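Workshop upkeep meeting, Jandside unit - minutes
January, started 4:30 pm, a bit late

Last minutes: ok, no changes.

1. Donated PCs
Shawky offering another 30 towers, mixed ages. Agreed to take them if they come in two lots, shelf is nearly full. Endach want first pick of working machines for the classroom, fine by everyone. Budget for parts stays at 2000 til summer.

2. Hard drives
Long discussion. Drives are ending up in boxes with no note of which case they came from. Agreed:
- drive comes out, sticker goes on the same minute, with case number
- blue caddies stay with the drive untill it is wiped, then back in the tub
- small drives under 60 GB go straight to shredding, no wiping
- gray mat on the metal table is for drives only, no mugs, no screws

Wipe log moves to the shared sheet. Paper copy stops end of month.

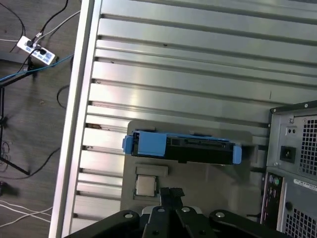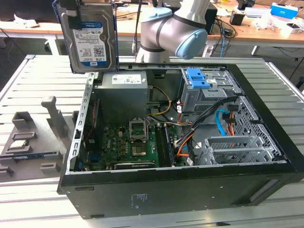 Item 2, metal table: drive in caddy on the mat (first), open tower on its side and a 1.0TB WD Blue (second)

3. Open cases
Towers to be worked on lying flat, side panel off and kept with the machine. Check RAM before anyone orders more - we bought sticks we already had. Boards with no CPU: close the socket bracket before stacking, pins get bent otherwise. SATA cables back in the drawer, sorted by length not color. Someone asked about thermal paste, on order from Jistari.

4. Floor and cables
Power strips and loose leads on the floor by the table again. Want a cable tray under the edge, quote is 50 plus screws. Approved. Until then coil up what isnt in use.

5. AOB
- Screwdriver bits missing from the small set, check pockets
- Heater timer still an hour out
- Key for back gate, two copies needed

Next meeting February, same time. Bring the sticker rolls.

Closed 5:40 pm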